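Workshop > Notes > Budgeting the second arm

July 21, 2020

The purchase request for the second arm goes in this week, so I am writing down how the number was built while I still remember it. The first arm was bought on a quote and a guess. The quote held up well. The guess, which covered everything bolted to, plugged into, or lying under the arm, was low by a wide margin, and most of this post is about that part.

The work is kitchen handling at our site in Vernadton: lids, pots, bowls, utensils, moved from one place on a table to another. Nothing heavy and nothing fast. That rules out a good deal of the catalog, and it should, because payload is what you pay for first and use least. Our heaviest item is a pot with food in it, lifted by one side handle, and the load figure that matters is the torque at the wrist when the pot hangs off center. I asked both vendors for that figure. Gunn sent a table. Clorska sent a brochure, and then, after a second email, a table.

The request has five lines.

Arm and controller. Fixed price, long lead time. Gunn quotes 10 weeks and Clorska quotes 26, which for us settles the matter before price comes into it. Ordering from Gunn now puts the arm on the bench in September or shortly after. I have left slack for customs paperwork.

Gripper. Parallel, two-finger, with replaceable fingertips. The stock fingertips are priced as accessories and wear like consumables, so they belong on a yearly line. I made that mistake on the first request and then had to explain a string of small invoices.

Wrist camera. Small, fixed focus, with a cable that can be replaced without opening the arm. The cable is the part that fails. I am ordering 2 spares with the camera, at the same time and from the same supplier, to avoid a separate shipping charge later.

Table and fixtures. This was zero on the first request. It should not be zero. A table that flexes will cost you more in recalibration than a stiff one costs to buy.

Consumables. Tape, wipes, cookware, replacement lids. Small amounts, but they recur, and purchasing prefers one standing order to a drawer of receipts.

Cookware took me longer to budget than it deserved. The temptation is to buy plain matte items that the camera handles easily. The task, though, is the cookware people own, and that means glass lids. A glass lid gives you the tabletop through the middle, light off the surface, and a metal rim that is thin from overhead. The knob is the only sensible place to grasp it, and knobs vary. I have put in for a range of shapes, and the arm budget has to carry them, since there is no other line they could go under. 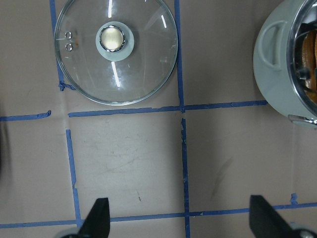
Riku Uchida read a draft of this and wrote back that the tape line in the consumables is a false economy. Tape is cheap by the roll, he says, but relaying a grid takes somebody most of a morning, the edges lift, and the new lines never land quite where the old ones were. He would pay once for a tabletop with the grid engraved or printed, and charge it to fixtures.

I priced it. A printed top from Jilto costs more than we would spend on tape over the life of the table, and less once the hours are counted. The trouble is that our hours and our materials sit in different budgets, and the people who approve the second one do not see the first. I have kept tape in the request and added the printed top as an optional item with its own justification. If it is struck out we lose nothing.

Riku also asked why there was no service contract. Gunn offers one at a yearly rate, with on-site response. For a single arm I would not take it. With two arms of the same model there is some argument for skipping it again, as one can serve as the reference for the other when something drifts, and a controller can be swapped across to find out which half is at fault. The argument fails if both are down at once. I have set aside a repair reserve in place of the contract. Unspent reserve goes back at year end, so it is easier to get approved than a fee.

Some smaller items that were missed last time and are in the request now:

- Mounting plate, drilled to our hole pattern. The vendor's plate fits the vendor's stand.
- A separate electrical circuit. Facilities bills this internally and slowly.
- Emergency stop on a long lead, so that it can sit on the operator's side of the table.
- Even lighting over the work area. Glare off lids and rims was our largest single cause of bad grasps, and a diffuser panel costs less than a day of anyone's time.
- Storage for the cookware. Shelves, with labels.

I have left out a second workstation. The existing one can drive both arms provided they are not recording at the same time, and for the first few months they will not be. That goes on the next request, along with the disks.

The final figure is higher than last time with a shorter list of surprises, at least on paper. I will post the approved version with the struck lines marked.

Related
Reading a payload table when the load is off center
Fingertip wear, first arm
What a mounting plate should cost
Notes from the Clorska demo
Cable routing on a small wrist camera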